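Grippers: what we learned from the pad trial

Since March we have been running two sets of fingertip pads against each other on the hand-held grippers. The grippers themselves are the same kind throughout. Only the pads change: the plain hard tips that came with the kit, and the softer blue ones we ordered from Zivico. This item sums up the results so far and what we are changing before the next round.

The test list has 46 household items on it, mostly food packets, cups, tubs and small cartons. Each operator picks an item off a surface, moves it to a box and lets go. A pick counts if the item is held until it is over the box. Dropping it on the rim is a miss, and so is squashing it. We logged 400 picks with each set of pads.

With the hard tips we had 164 misses. With the blue pads we had 60. Most of the difference came from slick film packaging, the kind used for snack bars and single-serve sachets. The hard tips tended to pinch a fold of the film and slide off it when the arm moved sideways. The soft pads spread out a little and keep hold.

The blue pads are not better at everything. They are thicker, so it is harder to get a fingertip between two things standing close together. Thin cards lying flat are a problem for both sets. The pads also pick up dust and crumbs, and grip drops off when they are dirty. Wipe them with a damp cloth before each session and let them dry. Do not use alcohol on them – it left one pair tacky and we had to replace it.

We also tried two ways of mounting the camera. The Lombardi bracket puts it high and behind the fingers, and the Mullero bracket puts it lower and off to one side. The low mount gave a closer look at the contact point, but one finger hid the other for much of the closing motion. The high mount shows both fingertips and a good part of the room beyond, so it is easier to tell later where an item was headed. We are staying with the high mount.

The last part of the trial moved out of the lab and into furnished rooms, with two grippers used together. Long packets are easier with two: one gripper steadies the packet while the other lifts. Working over a shallow box, operators found that the housings got in each other's way if both came in from the same side. Coming in from different sides fixed most of it.
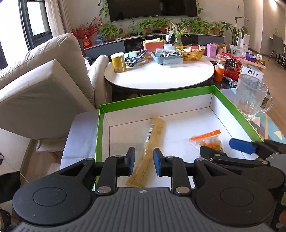 Plutach Manipulation Group – Gripper Testing

The white floor of the box makes it easy to find the edges of a packet on video, even where the wrapper is shiny. We will keep using light-colored boxes for that reason.

Next round we will repeat the list with the blue pads only and add clear plastic packaging, which gave the operators trouble in both sets. We also want a thinner version of the pad for tight spaces. Zivico has one in the same material and a sample pair is on order.

If you have a gripper signed out, check the pivot screws before you return it. Two came back loose this time. Spare pads are in the top drawer of the parts cabinet, and the pick log is in the shared folder under gripper trials.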